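By a tired parent in Stivstead
February

There are 379 episodes of my daughter's favorite show, and I believe I have seen all of them, although the one with the lighthouse I have only seen from the kitchen. I mention this so you understand that I come to the subject of children's television as a scarred professional.

My complaint is with the button that skips the theme song.

You know the one. It slides up in the corner of the screen a few seconds into any episode, very polite, like a waiter who would love to have the table back. On Flusitz, the service we pay for, it arrives before the singing has even started. On Zestix, the service we forgot to cancel, there isn't a button at all. The song simply gets chopped after the first episode of the day, and the story begins with a cartoon badger already in the middle of an argument. My daughter, who is four, finds this outrageous. I used to think she was being difficult. I have come around to her side, and I'd like to make the case for the both of us, as her own version involves lying on the rug.

Adults invented the skip button for adults. We watch six hours of a crime drama over a weekend and by hour three we do not need to see the moody shot of the bridge again. Fine. Skip the bridge. But somebody then took the same button and bolted it onto shows for people who ask to have the same book read again the moment it ends, and who would be happy to eat the same noodles until college. A four-year-old has no quarrel with repetition. Repetition is what she came for.

Watch a small kid during a theme song some time. Mine gets up off the couch. She has a dance, which involves one arm and a great deal of knee, and it is the same dance every time, and it ends on the last note with a jump. Then she sits down and she is ready. If the song goes missing she spends the first minute of the show asking me where it went, and I spend the second minute explaining licensing and software to somebody wearing a cape. By then the badger has lost his hat and neither of us knows how.

The song also used to do me a favor. It told me, wherever I was in the house, that I had one full episode in front of me. I could hear the opening bars from the basement and know to the minute how long I had to fold towels or stare at a wall. Now the episodes run together in one long smear, and I surface at the end of the afternoon with no idea whether we've watched two or nine.

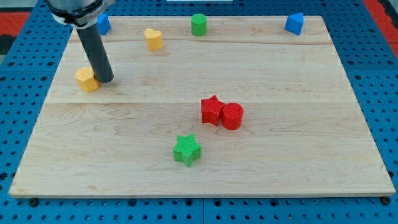

A yellow hexagonal block on a maple-colored board.

I should be fair to the other side, which in our house is my husband. He is a skipper. He will dive across a coffee table to skip. His position is that theme songs are written in a laboratory to lodge in the brain of anyone over thirty, and that he once hummed the badger song through an entire dental cleaning. I can't dispute this. I have hummed it at a funeral, quietly, in the parking lot. But he grew up with theme songs too, and he can still sing every word of at least a dozen, including one for a show about a talking van that he freely admits was terrible. The plots are gone. He couldn't tell you the name of a single villain. What he has left of all those mornings is the songs, and I think it's a little mean to have kept his and be denying them to the next person in line.

Then there is the matter of the people who make them. Our own favorite used to be a small puppet show called Tse, which ran for 17 episodes and then vanished, as the good ones do. Its opening lasted 43 seconds. In that time it introduced the whole cast, showed you the village, explained why the goat wasn't allowed in the bakery, and threw in a trumpet solo. Someone worked hard on that trumpet solo. It was the best thing in the show, and I say that as a person who cried at the goat's birthday. If you came to Tse through a service with an itchy trigger finger, you'd have met a goat standing sadly outside a bakery and had to figure out the rest yourself.

Newer shows have noticed, of course. Why pay for a song that everyone is invited to miss? So now we get a title card and a noise. The noise is usually a sort of boing. My daughter has tried to dance to the boing — I have seen the attempt — and there just isn't enough of it. She gets the arm up and it's over.

I don't want a law. I would settle for a setting. Flusitz lets me choose the color of my subtitles and asks me regularly whether I am still there, so I assume it could manage a little box that says "leave the songs alone." Put it in the kids' profile and turn it on to begin with. My husband can go in and switch it off, if he can find it, and I would be happy to see it placed several menus down.

Until then we have a house rule, which is that whoever is wearing the cape holds the remote. It has cost us some volume control. The other evening she let the song play all the way through, did the dance, landed the jump, and then started the episode over to do it again, and we went on like that until dinner without ever finding out what the badger wanted.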